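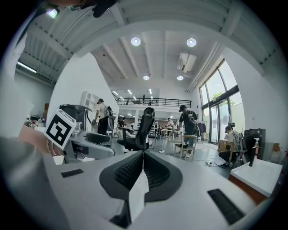
Temba Workshop Opens Its Hand-Held Gripper Build to Home Makers

Camomport, December. Members of the Temba shared workshop are releasing the full plans for Ditden, a hand-held gripper that anyone with a bench and some patience can put together at home!

Ditden has a light-colored body, two black finger pads covered in small raised dots, and a cube with a black-and-white square marker so software can follow where the tool goes. The parts list runs to 47 items, and the first build took two members most of the fall.

"I wanted something I could fix on my own kitchen table," said Faith Lukumay, who drew the housing. "We went through so many finger pads (I still have a drawer full), and I love the ones we ended up with."

Zixuan Yan wrote the build guide, which covers printing, wiring and the first test grips. Drawings and code are free to download from the workshop's website. Open build evenings start at 6:30 p.m. at Temba, and beginners are very welcome.

Contact: Zixuan Yan, Temba Workshop, Camomport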